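News > Tableware > Place Settings

Plurnell adds fish placemat to casual setting
February — By Rosemarie Heitmann

Plurnell has added a dark blue placemat with line-drawn fish to its casual table setting. The setting has a round plate, a cup, a fork and a spoon.
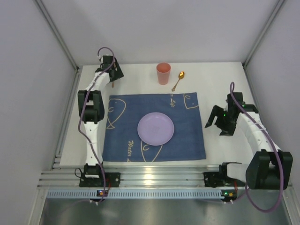

Lavender plate on the fish placemat, with the cup and spoon behind.

Buyer Waltraud Grube said the plain plate was chosen to leave the lettering on the cloth readable. The mat is listed under item number 973 and ships in packs of 8.

The suggested layout is a standard one — fork left, spoon right, cup above the plate. 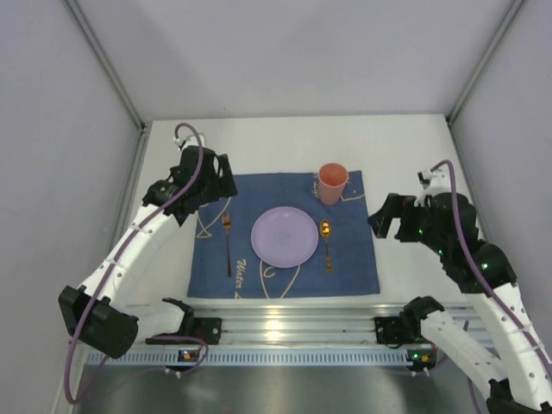 Gold-toned fork and spoon on either side of the plate.

Related
Kamano drops two glaze colors
Halász reopens cutlery line
Stivow napkins: 33 patterns listed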